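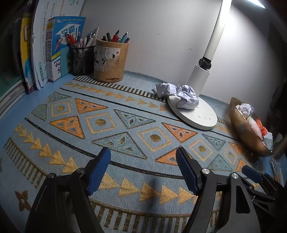

A patterned desk mat in light blue, orange and gold.

Section 2: Laying Out and Flattening Your Marnora Desk Mat

Welcome to the fun part! Section 1 covered choosing a size and measuring your desk, so by now you should have the tube, a clear work surface and a bit of time. A new mat always wants to curl back up (they spend weeks rolled in the warehouse at Zarnville), but a little patience gets it lying beautifully flat, and the colours really come alive once it does.

What you need
A soft, lint-free cloth
Warm water and a drop of dish soap
A ruler or tape measure
Four heavy books, all bigger than your hand

2.1 Unrolling

1. Wipe the desk with the damp cloth and let it dry completely. Crumbs and grit make tiny bumps that you will feel under your wrist for months.
2. Slide the mat out of the tube. Don't pull it by one corner; grip the whole edge and ease it along.
3. Peel off the paper band. Leave the care tag on for now, as the batch number is printed on it.
4. Roll the mat the opposite way, pattern facing out, and hold it for a slow count of thirty. Do this gently!
5. Lay it on the desk, pattern up, and put one book on each corner.
6. Leave it overnight. Thicker mats from the Somogyi range can take a second night, and that's perfectly normal.

Caution: Never use an iron, hair dryer or space heater to speed things up. The backing softens with heat and may stick to a varnished desk for good.

2.2 Lining it up

Geometric designs are my favourites, but they do show you straight away when the mat is crooked. A tilt you'd never notice on a plain grey mat jumps out on rows of triangles.

1. Take the books off and sit in your usual chair.
2. Measure from the front edge of the desk to the mat at the left end, then at the right end. Shift the mat until the two numbers match.
3. Check again from a standing position. If your desk has a bowed front, go by the back edge.
4. Press down from the centre outward with flat hands to push the air out.

Note: The patterns have no top or bottom, so turn the mat around if you like the colours better the other way. Swapping ends every June or so also evens out fading if your desk is near a window.

2.3 If a corner keeps lifting

Roll that corner under (just the corner), hold it for a minute, then weigh it down for another night. Still lifting? Put one of the clear grip dots from the Flistix sheet under it. They peel off cleanly and can be rinsed and used again. Please don't reach for double-sided tape!

2.4 First clean

Some mats have a faint smell from the packaging. Wipe the surface with soapy water, following the direction of the weave, then go over it with plain water and leave it to air dry on the desk. Colour on the cloth the first time is only loose dye. If it happens on a third wipe, stop and send us the batch number.

Replacement grip dots: part 972
Storage tube with end caps: part 2461

Guide written by Szabolcs Vass. Last revised November 25, 2018.

Next: Section 3, Spills, Stains and Fountain Pen Ink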